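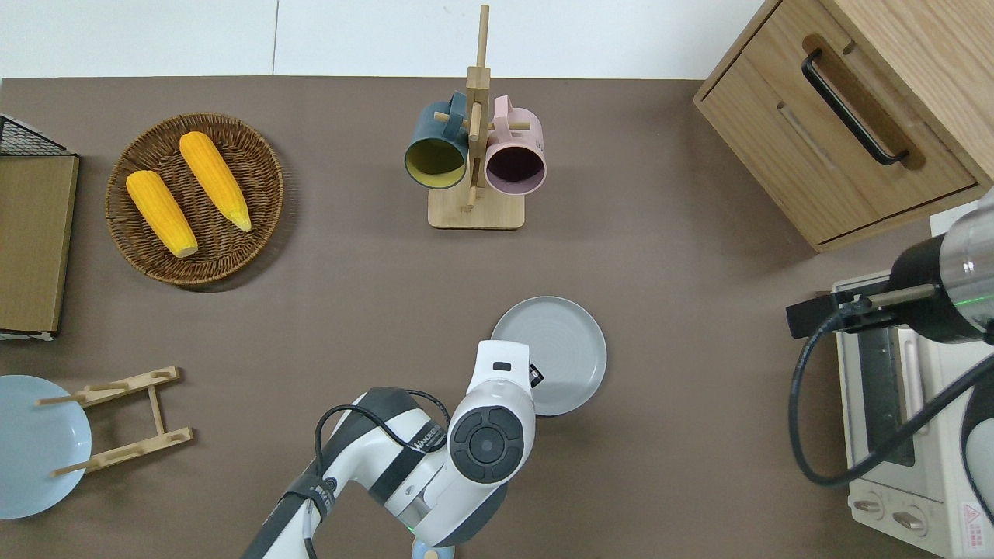
Home Shop Bench Kits Fingers Cable Parts Downloads Contact

Flindasmont Two-Arm Bench Kit

$399, arms and grippers not included

The Flindasmont is a mounting, cabling and finger kit for a pair of small robot arms sharing one table. It is meant for a spare room or a bench in a shared workshop where the arms will handle household items: plates, mugs, drawer handles, oven doors. It is sold by Daron as a box of parts. Assembly takes an evening if the table is already level.

The kit was drawn up for arms of the lighter class that bolt down through a round base. Adapter rings are cut to order. Send the bolt circle and the screw size with the order, or pick a listed pattern from the Downloads page. Check the pattern with calipers before sending it. Base castings change between production runs without a change in the model number.

What is in the box

Two steel base plates, drilled and countersunk
Two adapter rings, cut to the ordered pattern
One work mat, brown, matte, trimmed to the table size given at checkout
One set of gripper fingers, blank, for parallel-jaw grippers
Strain-relief clamps for the arm cables
26 cap screws, with washers
Hex keys and a printed drilling template

You will need a drill, a countersink bit, a straightedge and medium-strength thread locker. The table is yours to supply. A solid top is preferred. Hollow-core tops crush under the plates and the arms will drift after a few days of use.

Mounting

Tape the template to the table and mark all holes before drilling any of them. The two bases should be placed so that the reach of each arm covers the middle of the mat and neither arm can strike the other's base. Where the reaches overlap, the controller has to manage it. The kit includes no hardware stop for that case.

Fit the base plates under finger pressure first, then the rings, then the arms. Tighten in a cross pattern. Recheck the screws after the first 20 hours of motion, and again whenever an arm has hit something hard enough to fault.

Lay the mat last and cut it to fit the base. It is held by its own weight and by double-sided tape at the corners (not supplied). Do not glue it. The surface will need replacing before anything else in the kit does.

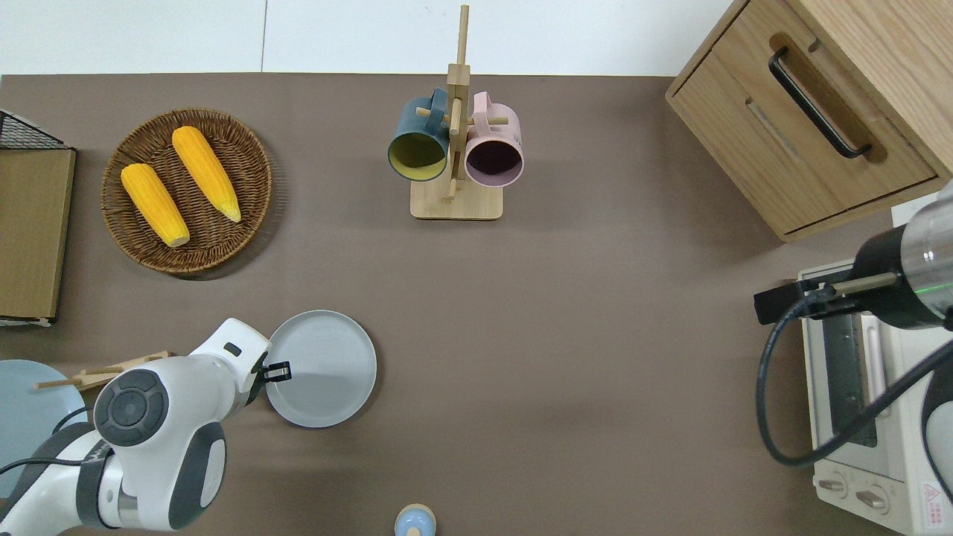

Finger geometry decides most of what a bench like this can do with flat dishes. A plate lying on a mat offers very little underneath its rim, and a thick fingertip pushes it across the table before it gets a hold. The supplied blanks are left long so they can be ground to a taper. A light gray plate with a raised rim, approached from the left as the two-finger gripper is doing here, is a reasonable first test piece: the edge nearest the gripper should tilt slightly before the jaws close any further. If the whole plate slides, take more off the lower finger or slow the approach. Mugs on a tree are easier to grip and harder to release, and we suggest leaving them until the plate routine is repeatable. The chopsticks can wait longer than that.

Fingers may be fitted as a matched pair or mixed. A mixed pair needs its own tool definition in the controller. Record the tip offset each time a finger is removed, even if the same one goes back on.

Cable routing

Cable faults are the most common reason for a support request on this kit. A loop that is too short pulls at the connector when the wrist turns over. A loop that is too long drops in front of the gripper and gets caught on whatever the arm is reaching across. Run each arm through its full range by hand with the power off and set the clamps at the worst position, then add 20 mm of slack.

Keep signal and power leads on separate clamps where the arm allows it. If a cable has to cross the mat, tape it flat. A loose lead on the mat is read as an object by most vision code and will be avoided, grasped or ignored depending on the lighting.

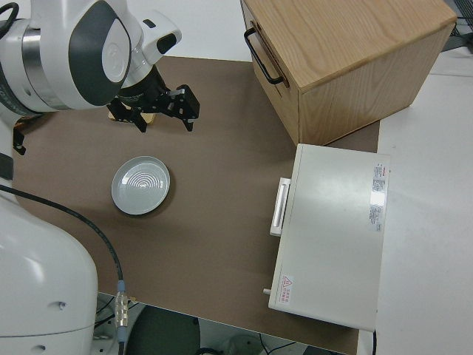 Side view. Gripper open over the mat, fingers pointing down; pale gray plate on the mat.

Objects and layout

The kit does not include test objects. Any kitchen shelf will supply them. Put the heavy items (cabinet, oven) along the sides and leave the middle of the mat clear for the pieces that move. Baskets and small racks go at the back. An item that gets pulled, such as a drawer unit, should be clamped or weighted, otherwise the arm moves the cabinet and the drawer stays closed.

Keep any oven or other appliance unplugged during trials. The fingers are not rated for hot surfaces.

Specifications

Base plate: mild steel, zinc plated
Adapter ring: aluminum, cut to order
Finger blanks: black anodized aluminum
Finger test: 2,000 open-close cycles on a steel gauge block, no measurable change at the tip
Mat: matte, wipe clean, not heat resistant
Power: none required by the kit

Revision notes

The October revision changed the clamp screws to a longer size and moved the outer holes on the base plate inward. Plates from the two revisions can be used on the same table, but the old template will not fit the new plate. The change was requested by Kálmán Bárány, who built the first pair of benches in the Mészáros shared shop and split the edge of both tables doing it. His drilling notes are now printed on the back of the template.

Compatible parts

Hanura drag-chain set: fits the rear holes on the base plate. Recommended if the arms run unattended.
Hanura camera post: fits the side holes. Use the short version if there is a shelf over the bench.
Daron tapered fingers: same mount as the blanks, already ground.
Replacement mat: order by table size.

Ordering

Standard patterns ship from stock. Custom rings are cut in batches and ship with the next batch after the drawing is approved. A ring cut to a pattern supplied by the customer cannot be returned. Everything else can be, if it has not been drilled, ground or trimmed.

Spare screws are free with any order; write the size in the comment field. For an arm that is not on the list, send the base drawing through the Contact page, in PDF or DXF.

Page updated Dec 8, 2022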